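**Lirik** is a hobby robotics project built around a small robotic arm that tends a bench-mounted linear vise. It was developed at Vanura, a shared workshop in the town of Cavard, and consists of a physical work cell, a simulated copy of that cell, and a control program named Vi that can drive either one. The project is notable within the workshop for having been programmed almost entirely in simulation before the arm was fixed to its table.

## Background

Vanura is used mainly for metalwork and small repairs. Members who make parts in short batches had for some years used a hand-operated vise on the drilling bench, with each blank placed, clamped and removed by hand. Lirik began as an attempt to pass the placing and removing to a machine, leaving the drilling itself to a person.

The first version used a fixed slide and a gravity chute. It handled one size of blank and jammed when the blanks had burrs on their edges. A jointed arm was chosen for the second version on the grounds that a change of part would then call for a change of program only. The name Lirik was carried over from the first version, although no parts of the slide were reused.

## Design

### Arm and mounting

The arm stands on a box-shaped pedestal near one corner of the table. The raised mounting gives the wrist enough height to reach over the vise and come down on it from above, and it keeps the shoulder joint clear of swarf. The corner position leaves the front edge of the table open for the person working at it.

The gripper has two fingers. Earlier trials with a suction cup were dropped, as drilled blanks could not be held by it reliably. The fingers close in parallel and are fitted with replaceable pads, which wear quickly when steel is handled.

### Vise

The vise is a linear type on a long rail base, laid out along the middle of the table. A screw moves the jaw, and a small motor turns the screw through a belt. The motor current is measured and used as a rough guide to clamping force. There is no separate force sensor.

Both the table and the vise base are treated as fixed in the control program. If either is moved, the cell has to be measured again with a pointed probe held in the gripper. The measuring routine touches a set of reference points on the base and works out the offset from them.

## Simulation

The simulated cell was written first as a test of reach. It was later extended to include the table, the vise, the shelving and the surrounding walls, so that paths could be checked for collisions with the room as well as with the work. Lighting and surface textures were added at a late stage for the benefit of the camera routines, which had been trained on plain grey shapes and performed poorly against a wood floor.

Most parts of the vise are modelled as rigid bodies with simple shapes. The screw is drawn but does not turn the jaw by contact between threads - the jaw position is calculated directly from the motor angle. This makes the simulation fast enough to run on an ordinary desktop computer, at the cost of hiding any backlash in the screw.
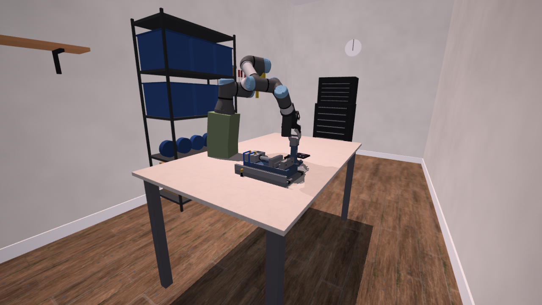
*The simulated Lirik cell, with the gripper lowered over the right end of the vise assembly.*

A full test set consists of 1,580 simulated cycles, in which the starting position of the blank is varied within set limits. In the last set recorded before the arm was installed, 1,443 cycles ended with the blank seated correctly. Of the failures, 68 were put down to the gripper closing on the corner of the blank. The remainder had mixed causes, including a fault in the path planner that let the wrist turn the long way round.

## Control software

Vi is a command-line program. It reads a plain text job file that lists the positions to be visited, the gripper openings and the vise settings, and sends them in order to the simulated or physical controller. The same job file is used in both cases. A setting at the top of the file selects the target, and the program refuses to start if that line is missing.

Speeds are limited in software. The physical arm runs at a lower limit than the simulated one, and the limit cannot be raised from within a job file. Each job is also checked against a keep-out region that covers the space in front of the table.

Vi has no means of recovering a dropped blank. When the gripper closes further than expected, the program stops, opens the vise and waits for a key to be pressed.

## Physical build

The arm was fixed to its pedestal in October, after the table frame had been braced. The unbraced frame swayed when the arm stopped suddenly, an effect absent from the simulation, where the table is fixed to the floor. Bracing reduced the sway, and slower braking removed most of what was left.

Backlash in the screw proved to be the larger problem. The jaw stopped short of its commanded position when it was reversed, and blanks were left loose. The jaw is now always driven past its target and brought back from the same side - a common remedy on manual machines. An allowance for backlash was afterwards added to the simulated vise as a fixed value.

The first unattended run on the physical cell was limited to 200 cycles. It used aluminium blanks without drilling, and was intended only to test placing, clamping and removal.

## Limitations

The cell handles flat, straight-sided blanks. Round stock requires different jaws, for which drawings exist but no parts have been made. Pad wear is not detected, and worn pads are usually noticed when blanks begin to sit at an angle. The camera routines remain sensitive to strong side light and are switched off for most jobs, with blanks being taken instead from a tray in a known position.

## See also

- Machine tending
- Linear stage
- Backlash (engineering)
- Pick-and-place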